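Search this site Enter keywords Go

Oltwood's free toy and kitchenware swap returns

Oltwood's swap table is back, and the organisers at Stivia would like us to believe it will keep things out of the tip. Perhaps it will. The April round drew 900 items by Stivia's own tally, of which about 90 were still there at closing and had to be carted off by Mousavi, the clearance firm.

The idea is simple enough. Bring up to 5 small things you no longer want, put them on a table, take home what you like. No money changes hands, though the council grant behind it came to £2,205, and that seems a lot for moving plastic cups from one house to another.

Stivia says the goods are "sorted by use". I have my doubts — plates, bowls, balls and pens tend to end up side by side, and anyone after a matching set should try a shop. Electrical items, glass and books are refused. 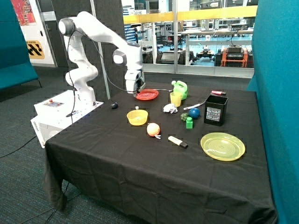
A red plate, a green watering can and a yellow cup all share the black cloth.
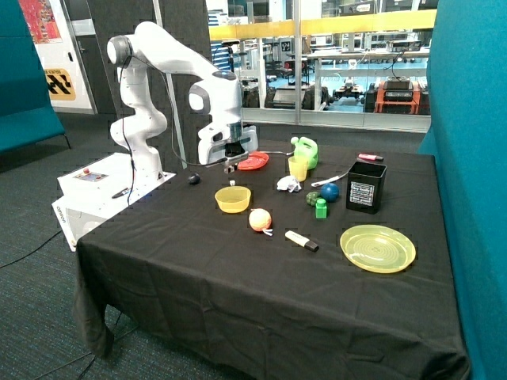 Jamine took a kinder view, saying that her children had played with their April finds for weeks and that she would gladly bring the lot back for somebody else.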